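How to Paint an Old Desk Top Matte Black

I bought a used desk from a neighbor in Olvera and the top was ugly, yellow and with many scratches. I painted it black in one weekend. The legs I left as they were. After this I did three more tops for friends, and I write down my method because each time somebody asks me for it.

What you need

Sandpaper in two grits, one coarse (60) and one very fine (1000)
A medium grit in between, if you have it
Primer for wood, gray is better than white under black paint
Matte black enamel, water based
A small foam roller and a tray
A clean cotton cloth, masking tape, dish soap

Step 1. Take the top off

Turn the desk over on a blanket and remove the screws. Put the screws in a cup and write on the cup which desk it is. You can paint with the legs on, but then the paint goes in the corners and it dries thick there.

Step 2. Wash it

Use warm water with a little dish soap. Old desks have hand grease along the front edge, exactly where your arms rest, and paint does not hold on grease. Wash this edge two times. Leave the top to dry until the next morning.

Step 3. Sand

Begin with the coarse paper and go only in the direction of the grain. You do not have to remove all the old varnish. Stop when the shine is gone everywhere. Look at the surface from the side with a lamp, and the shiny places will show themselves. Then pass the medium paper and wipe away the dust with a damp cloth.

If the top has deep scratches, fill them now. Let the filler become hard and sand it flat. On black, every small hill can be seen.

Step 4. Primer

One thin coat with the roller. My first time I put too much and it made drops on the underside. Wait as long as the can says. My can said four hours, and my garage in March was cold, so I waited the full night.

Step 5. The black

Stir the paint slowly. Do not shake it, or you will get bubbles. Roll one thin coat in long lines, from one side to the other, and do not go back over a part which already starts to dry. The first coat will look bad, with gray spots coming through. Leave it.

When it is dry, wrap the 1000 paper on a flat block and pass it very lightly. Wipe. Roll the second coat. For me two coats were enough, but Soledad Lozano, who followed this method for her kitchen table, needed three.

Step 6. Wait before using

The paint feels dry the same day, but it stays soft inside. I put a lamp on mine after two days and the foot of the lamp left a ring. Now I wait 30 days before I put anything heavy. A light notebook is fine after one week.

Cleaning

Matte black shows dust and fingers more than you expect. A dry microfiber cloth is enough for most days. Avoid any spray with wax, it makes shiny patches which you cannot take away without painting again. 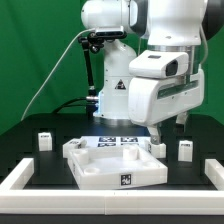
A black tabletop against a green background.

Written by Gilang Sumampouw | Contact | © 2025 | Back to top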